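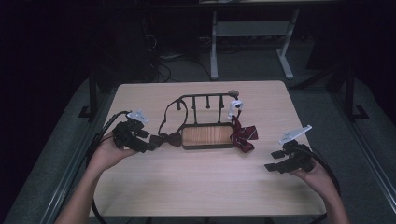
Two bow ties on the rack, one black and one dark red with white stripes.

2 min read

Prullevura started as a Monday evening sewing class above a bakery in Candale, and in many ways we still feel like one (the coffee is better now!). We teach beginners to hem, mend and tailor, and we've kept our groups small enough that you'll always get help with a stubborn zipper. These days we have 30 machines, a cutting room we're very fond of, and 189 students enrolled for the June term, from high schoolers to grandparents who finally found the time.

Most people begin with our Tazi course, where you'll make an apron and a simple skirt, and then wander on to shirts, coats or formalwear as the mood takes them. Our pattern library holds 1450 patterns, and students may borrow any of them for free. Come by some evening, bring whatever needs fixing, and stay as long as you like.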